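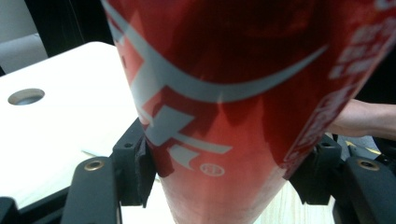

4. Loading the drink cans

This section is for the Lodex table dispenser, models with one or two columns. Read section 3 (levelling the feet) before you continue. Please have the cans ready on a clean table next to the dispenser.

4.1 Which cans fit

The column accepts standard drink cans of aluminium. Slim cans need the narrow insert, ordered separately from Panagiotou (part 199). Do not load glass bottles or steel food tins.

4.2 Loading

1. Switch off the dispenser and open the top lid until it clicks.
2. Check every can. A can with a dent in the side can stop in the column, so please put it apart and drink it first.
3. Wipe the can with a dry cloth.
4. Hold the can by its sides, and not by the ring on top. Press only so much as is needed to keep it safe in the grip.
5. Tilt the can and let the lower end go first into the opening.
6. Turn the can until it is lying flat on the guide, with the printed name to the front window.
7. Release the can. It must roll to the bottom alone. Do not push it with another can.
8. Repeat until the column is full to the line, then close the lid.

Note: The direction of the printing has no influence on the function. It is only nicer for the guests when they can read what is inside.

Note: After loading, warm cans need 400 minutes to become cold at setting 2.

Caution: Never put cans in the dispenser when the room is warmer than 33 degrees. The pressure in the can rises and it may open by itself.

Caution: Do not shake the column to free a can. Open the side door and take it out with the hand.

4.3 If a can is leaking

Pull out the plug. Remove all cans, wash the guide with lukewarm water and let it dry with the lid open. Sugar that stays in the guide becomes sticky and the next cans will not roll. Soap is allowed, but no scouring powder.

After 1000 cans, change the rubber stop at the bottom (see section 7).

Text: Rawan Haddadin, Gronavdale. Revised 13 Jun 2024.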